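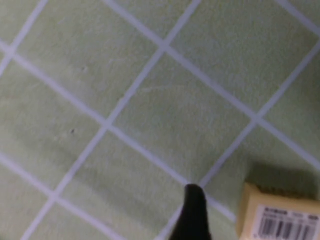 Mounir Gaber asked whether the pouch would stand up by itself once it was open, as the one he had before kept falling over on his work table. The Lovine is made to stand. It has a flat bottom and a box shape, so you can set it down, unzip it and reach in from the top.

Lovine Canvas Zip Pouch

Cream canvas, left plain, with no print on the front. The zipper runs along the top and the mouth opens wide. The pouch is wider than it is tall and fits pens, chargers, sewing things or toiletries. The inside is one open space with no dividers.

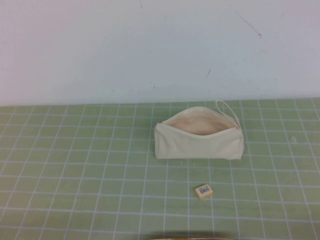 Lovine pouch in cream, unzipped, on a green grid surface.

Item number: 203
Care: wash by hand in cool water and dry flat. The canvas will crease after washing. Iron it on the inside while it is still damp.
Minimum order: 49 pieces for shops. Single pouches are sold at the Grarnton store only.
Stock: 800 pieces at Grarnton. The next delivery is due in October.

Printing on the front can be ordered through Bautista. Send the artwork with your order, in one color. Printed pouches cannot be returned. Plain ones can, if they are unused and the tag is still on.

Last updated: 18/09/2018

Ketemness Bags and Cases | Contact | Copyright Ketemness | Back to top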